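The Two-Chair Salon That Got Me Off the Couch

I have walked past Plukar on my way to get coffee for years and never once gone in. It's a brow and nail studio with 2 chairs, squeezed between a locksmith and a bakery in Lolham, and I'd always assumed it was booked solid. Then one Thursday in June I had a free hour and a chipped thumbnail, so in I went! 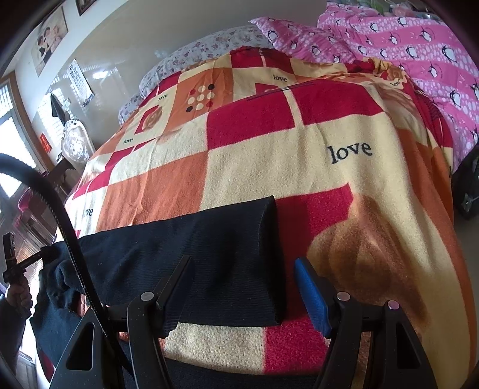

The brow tint takes 15 minutes, and you spend it lying back with your eyes closed, which is my kind of appointment. I'd been doing my own at home with a drugstore kit – badly, I should add, and usually while sitting on the bed. If you've got a fuzzy blanket like mine, with "love" written here and there among its cream and orange squares, you'll know why I was nervous every time I opened the little bottle of dye.

The manicure came next, and I picked a shade from a wall of around 200. (Plum, in the end. I always pick plum.)
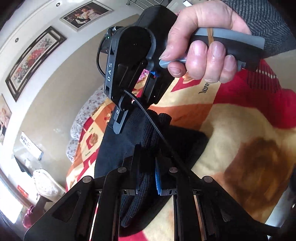
What it costs, and how to get in

Brows and nails together came to less than I pay for a haircut at Caldeira across town. Walk-ins are fine before noon, but evenings fill up fast, so call ahead.

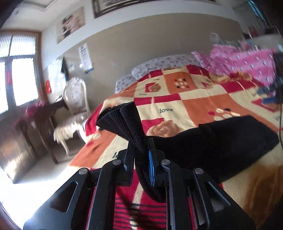 They'll also sell you the Erkico cuticle oil they use at the chairs, and yes, I bought one. It smells like almonds and I've been putting it on at red lights all week. My next brow appointment is already on the calendar, and this time I'm bringing my sister.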